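July, late evening, Skenville workshop

Okay, picking this up after dinner. Seung-woo left me a note saying the left arm was sagging again at full reach, so I went back through the joint offsets and found I'd typed the shoulder one in with the wrong sign (my fault, sorry!). Fixed, saved under build 112. The old file is still there if anybody wants to compare.

Shelf job: I'm keeping the three-tier wooden rack at the back and the yellow basket at the left corner for now, because every time I shift one of them I lose an hour. Ginevra wants the rack moved closer to the rail -- maybe next week.
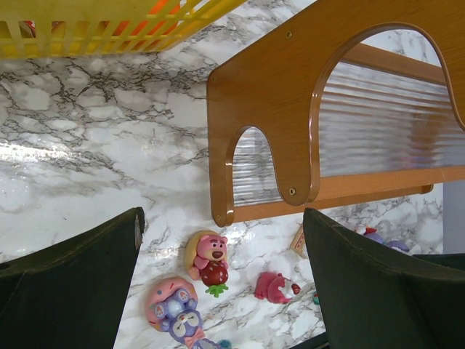
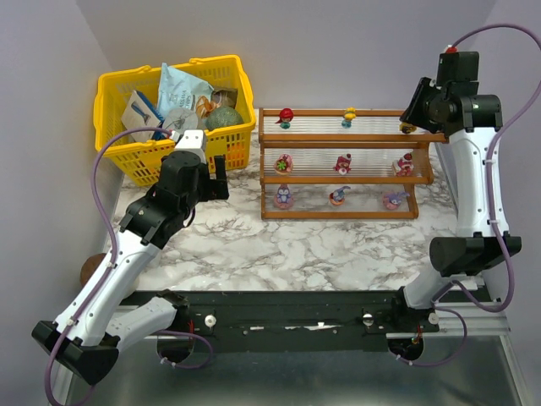
Rack, basket and figurines, wrist camera first and then the fixed one.

Wrist stream goes to port 3000, fixed view to 3001. I had them swapped for half the evening and kept wondering why my crop looked so silly. Labels are on my list.

Also set the log buffer to 1000 lines so Lusel quits choking on startup -- seems happier, but I've only restarted it twice.

Still to do: tidy the purple cables, retry the top tier with a slower approach, ask Ginevra where the small hex keys went.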